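Zwischenbericht zur Erprobung des Handgreifer-Sets Soretti
Stand: Montag, 20. Oktober 2025
Projekt Hepburn, Arbeitspaket 2

Seit Juni prüfen wir, ob sich das Set Soretti des Anbieters Irkance für die Aufnahme von Greifdaten in unserem Haus eignet. Geliefert wurden zwei Handgreifer mit Kamera, ein Satz Ersatzfinger und die Auswertesoftware Akden. Die Inbetriebnahme verlief ohne größere Schwierigkeiten. Die deutsche Anleitung fehlt weiterhin, wir arbeiten mit der englischen Fassung.

Im Berichtszeitraum wurden 200 Durchgänge aufgezeichnet, davon 50 an Aufklebern und anderen flachen Teilen. Die Finger tragen an der Innenseite Rillen, an den Montageplatten sitzt je ein quadratischer Marker. Über diese Marker bestimmt die Software die Öffnungsweite.
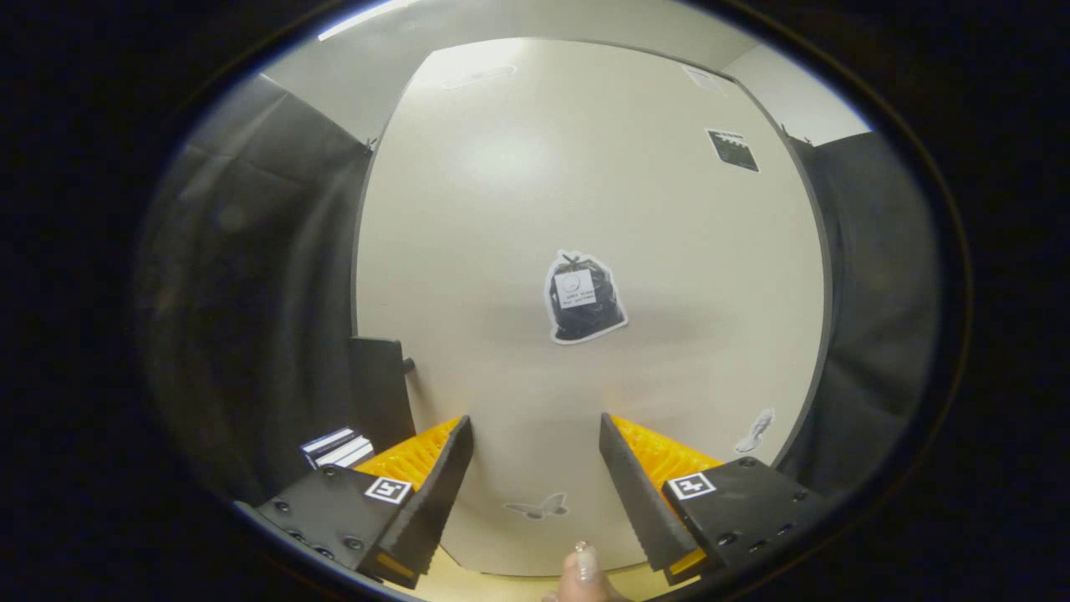
11 Durchgänge mussten wir verwerfen, in den meisten Fällen wegen verlorener Markererkennung bei schnellen Bewegungen. Der Anbieter hat dazu eine neue Version von Akden angekündigt, ein Termin steht noch aus. Bis dahin lassen wir langsamer führen und kontrollieren jede Aufnahme direkt nach dem Ende.

Die Bedienung ist nach kurzer Einweisung möglich. Bei längeren Sitzungen ermüdet das Handgelenk, wir wechseln deshalb die Person nach jeder Serie. Der Fingerwechsel dauert länger als im Angebot beschrieben, vor allem das Nachjustieren. Verschleiß an den Rillen haben wir bisher nicht festgestellt.

Die Ausgaben liegen im Rahmen der Bewilligung. Nicht eingeplant war zusätzlicher Speicherplatz, der aus der Position Verbrauchsmaterial gedeckt wurde. Eine Umwidmung beantragen wir gesondert.

Offen sind der Vergleich beider Geräte untereinander und die Serie mit weichen Gegenständen. Eine Kaufempfehlung geben wir erst nach Abschluss dieser Serie ab. Die Leihfrist wurde von Irkance schriftlich bis zum Ende des Arbeitspakets verlängert.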